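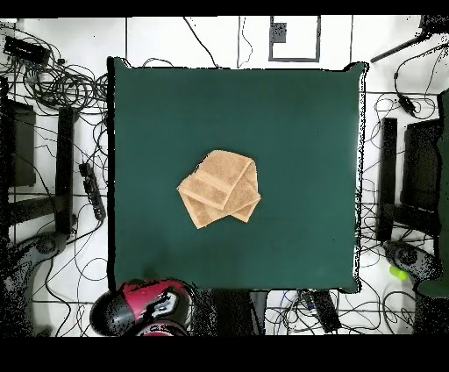
Why Does a Towel Drink Water?

Do you know what a towel is made of? Take one from the bathroom and look at it very closely. You will find many small loops of thread, standing side by side like grass. This cloth has a name: terry cloth.

When you dry your hands, the water goes in between the threads and hides inside the loops. A flat cloth, like a bed sheet, has no loops, so it has fewer places for the water to hide.

Now look for the parts without loops. Many towels have a flat band near the end, and all around there is a hem. The hem is an edge which is folded and sewn, and it keeps the threads from coming out.

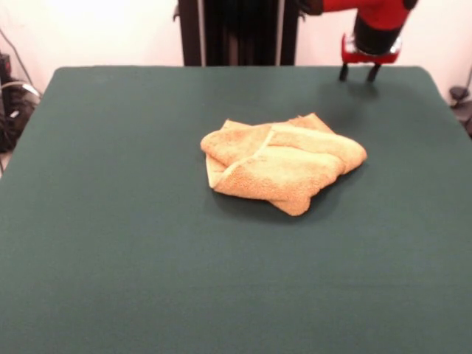

A towel in a heap is a kind of puzzle - where are the corners? Try it at home:

Drop a dry towel on a table.
Find one hem with your fingers.
Follow the hem until you meet a corner. Hold it.
Follow the short side to the next corner. Hold this one also.
Lift the towel and shake it gently.

Now the towel hangs open and you can fold it in 2. My nephew Teófilo is 7 years old, and he likes to do it with closed eyes. He says the hem feels like a little road.

And if your towel is wet, please hang it before you fold it. Inside a heap the air cannot pass well, and the towel will start to smell bad.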